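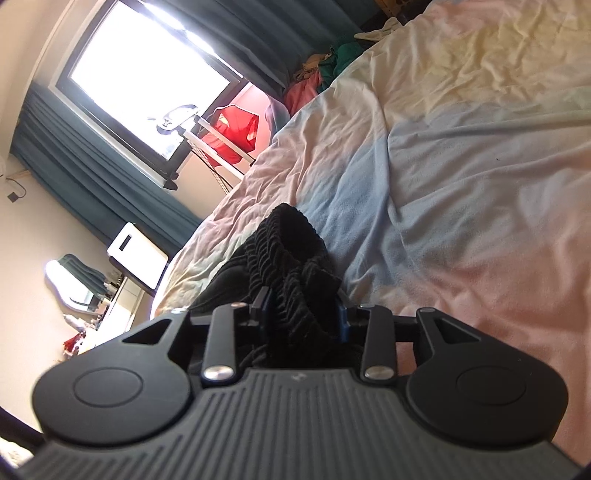 Natlow opens its September knitwear fold-up, and your bed is the only table you need

BUSHOLM – I have folded sweaters on ironing boards, on kitchen counters and once on the hood of a parked car, and I keep coming back to the bed. It's big, it's soft, it's the right height if you don't mind kneeling, and you can't go to sleep until you've finished! So when we at Natlow sat down to plan this year's fold-up, the bed won without much of a fight.

The fold-up starts in September and it's free. We're a small laundry and mending shop in Busholm, and all we ask is that you pull out your heavy knits before the cold gets here, look them over, fold them properly and put them somewhere sensible. Anything you don't want anymore comes to us at 124 Drellunar Street, where we'll clean it, mend it if it needs mending and pass it along. Last year you brought in 300 pieces (I carried a good many of them up the back stairs, so I feel that number in my knees).

This time I want to talk about ribbed knits, which get treated worse than anything else in the closet. People hang them. Please don't hang them! A thick rib is heavy, and all that weight pulls down from the shoulders until you've got two little bumps up there and a hem that's headed for your knees. Black ones are the worst for getting ignored, too, because lint hides in the grooves until you're out in daylight and somebody at the bus stop points it out.

My way goes like this. Lay the thing face down on the comforter and smooth it from the middle out with flat hands, going along the ribs and never across them. Bring in one side, fold the sleeve back on itself, then do the other. Now fold up from the hem, loosely, so you end up with a soft fat bundle and no hard crease. If your comforter is all hills and valleys, give it a shake first – or don't, I rarely do, and the sweater comes out fine.

A plain light sheet or a pale pastel comforter is lovely for this job, by the way. Dark clothes show up against it, and so does every bit of fluff you've just brushed off. Do it near a window in the morning if you can.
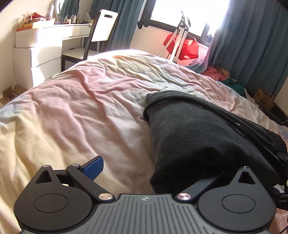 Do-yoon Hong thinks I'm too soft on folding and told me so when I read this out over the phone: rolling is quicker, takes up less of the drawer, and "a rib that thick doesn't care which way you bend it." I've agreed to let both camps have a go. We'll have folding on one side of the shop and rolling on the other, and you can try each with your own sweater before you pick a team.

We're also selling the Seol bag again, our cotton storage bag with a drawstring top. It holds 2 bulky sweaters or a whole heap of thin ones, and you can toss it in the wash.

Doors open at 11 in the morning all through September. Bring your knits clean or not so clean, buttons missing, elbows out, whatever you've got. To save a place at the mending bench, stop in and put your name on the sheet by the register, or call the shop and ask for me.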